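I've been putting off writing this up because it took most of spring and I wasn't sure it was finished. It's close enough now. December 2019, and the weather logger on the back fence has been running without me touching it for 18 days, a record by a long way.

The idea was simple. I wanted rain, temperature and soil moisture from the bottom of the block, sent by radio to the house, with no internet service in the middle and no subscription. The house is at the top of a slope and the bottom fence is behind a stand of wattles, so wi-fi was never going to reach. A mate from the old job, Prakash Mathew, had been using small LoRa modules on water tanks out near Trosau and said they'd do it easily. He lent me two to start with and I bought my own after a fortnight.

## The boards

The node at the fence is a Pletska radio board. It's a cheap thing with a small microcontroller, a LoRa chip and a battery connector that's soldered on slightly crooked on both of mine. The receiver in the house is a Tamayo single-channel gateway board, which plugs into the old desktop in the study.

I did look at doing it with a proper eight-channel gateway. For one sensor node and maybe two more later, I couldn't justify it. A single-channel receiver won't do full LoRaWAN, but I'm not joining a network, so plain packets on one frequency are fine. In Australia that means staying in the 915 to 928 MHz band. Check this before ordering, as a lot of the listings online ship the 868 MHz version by default. Prakash has a drawer with two of those in it.

## Range

With the little coil antennas that came in the bag, I got nothing at all past the shed. I swapped both ends for quarter-wave whips and the packets came through from the fence, but only about half of them on windy days. I blamed the wattles. The real problem was that I'd mounted the house antenna against the steel downpipe. Moving it 85 centimetres along the eave, away from the metal, fixed it.

Things I changed, in the order I changed them:

- whip antennas at both ends
- spreading factor up from 7 to 9
- house antenna moved away from the downpipe
- spreading factor back down to 8, to save battery

I should have done the third one first. After that I counted a full week of packets: 3,195 sent, and all but 100 received. Most of the missing ones were on one night, when the desktop decided to install updates and restart itself.

## Power

The fence node runs off one lithium cell and a small solar panel. It wakes up, reads the sensors, sends and goes back to sleep. On paper the sleep current was tiny. On the bench it was far too high, and it took me two weekends to find out why. The board has a power LED that can't be turned off in software, and the soil probe was left powered the whole time. I took the LED off with the soldering iron and ran the probe from a spare output pin, so it's only on while it's being read.

King-fai Ng, who I know from the radio club, pointed out that the regulator on these boards is also a bit greedy and can be replaced with a better one of the same size. I haven't done that. The battery holds up through four cloudy days as it is, and I don't like my chances with parts that small.

The box is a grey electrical enclosure from the hardware shop with two cable glands in the bottom. I drilled a third hole in the wrong spot and filled it with silicone. Ants got in during the first week anyway, through one of the glands, so that has silicone in it too.

## The receiving end

The study desktop takes the packets over USB and a short Python script writes them to a plain text file, one line per reading. A second script draws the graphs once an hour. I had it going to a database at first, but I spent more time looking after the database than looking at the rain. 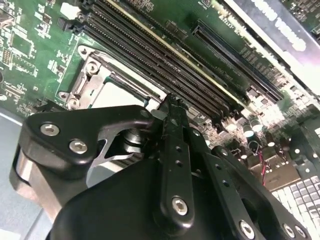
*Memory slots on a computer motherboard, with the processor socket beside them.*

The one fault I haven't solved is at this end. Every so often the USB serial port drops off and comes back under a different name, and the script sits there waiting on the old one. For now I've added a udev rule so the port always gets the same name, and the script gives up and restarts if it hears nothing for 20 minutes. That works, but I'd like to know what's causing it. A shorter cable made no difference. A powered hub made it slightly worse – or it might have just been a bad week.

Leaving a whole desktop on for this is wasteful, I know. I'd like to move it all over to a single-board computer in January when I have some time off. The gateway board has header pins for it and the Python should run as is.

## What's next

The soil moisture numbers need calibrating. At the moment they go up when it rains and down when it doesn't, and that's all I can say for them. Prakash does his with a kitchen scale and a bucket of dried soil, so I'll try the same.

I also want a second node on the pump shed to tell me when the pump is running. That one can have mains power, so it should be a lot less trouble. The code for both ends is a mess but I'm happy to send it to anyone who wants it. Leave a comment with the board you're using, and tell me whether you're on 915 or something else, as the settings are different.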